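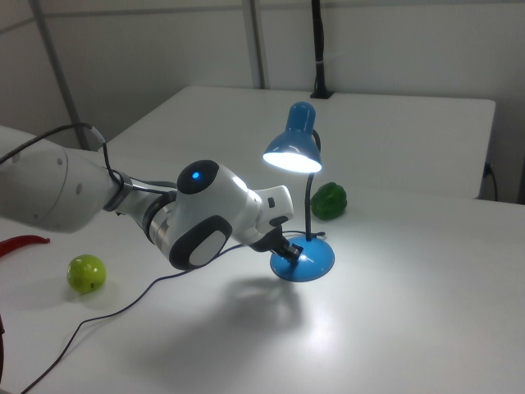 Thread: What the arm changed at our packing hall (1/13)

Search posts, people, tags
Home Explore Alerts Messages Profile

I work at Welgate, in the returns hall at Hedcombe. We take back small household things that customers did not want, we check them and we pack them again. Desk lamps are a big part of it. Since April a robot arm does part of the lamp work, and many people asked me how it is. So I write it down.

2/ First the old way. A lamp comes back, you plug it in, you switch it on, you look if the light is good, you turn it and look for scratches, you put it in the tray. On a full shift our bench did 810 of them. My shoulder knew every one.

3/ Now a person still plugs in the lamp and switches it on. The arm comes down to the base with its gripper, takes it, and moves it to the tray. The looking is still ours. The carrying is not.

4/ It sounds like a small change. For me it was large. Before, my eyes and my hands were busy with the same lamp. Now my hands are free and I look at the next one already. The first weeks I did not know where to put my hands, really! I held a pen all day.

5/ The cord is the hard part. A lamp base is round and heavy and stays where you put it, but a cord goes where it wants. If it lies under the gripper, I move it before I press go. The supplier, Barbieri, told us in the training that the arm would manage most cords. I still move it.

6/ The arm also has practice hours, when the line is stopped. Then it works with other shapes too, fruit and vegetables for instance. A pepper has no flat side and no two are the same, so it is a good teacher. The night team complains that they get hungry.

We use cookies to improve your experience. Accept all Manage choices

7/ About jobs, because this is what everybody wants to ask and then they ask about the weather first. We were 8 on the lamp bench. Now we are five. The other three went to Fadlow, our second building, for the repair desk. Two of them like it better. One does not, the bus takes 52 minutes and she has a small child.

8/ I want to be fair here. The company did not send anybody away, and they paid the repair course. But they decided about Fadlow before they talked to us, and this people remember longer than the course.

9/ What I miss: talking. With eight people on a bench there is always a story going. Now there is more space between us, for safety, and you must speak loud to the next person. So we speak less. We asked for a longer common break and we got ten minutes more in the morning.

10/ What I do not miss: the pain in the shoulder after a late shift. I used the heat cream every evening. The tube in my bathroom is still half full from the spring.

11/ The speed question. The arm is slower than a good worker in the first hour, and faster than the same worker in the last hour. Our target went up by around 70 lamps per shift. I think this is too much, because the checking is done by the same eyes as before and eyes get tired also. We have said it to the management and we wait for the answer.

12/ If your workplace gets one too, ask early who is allowed to stop it. At our place in the beginning only the shift leader could do it. Now everyone at the bench can, and no one has to explain it in writing after. That was the best change of all, and it cost only one meeting.

13/ I read the replies after my shift, at 10 in the evening. Questions about the cords are welcome, I have many opinions about cords.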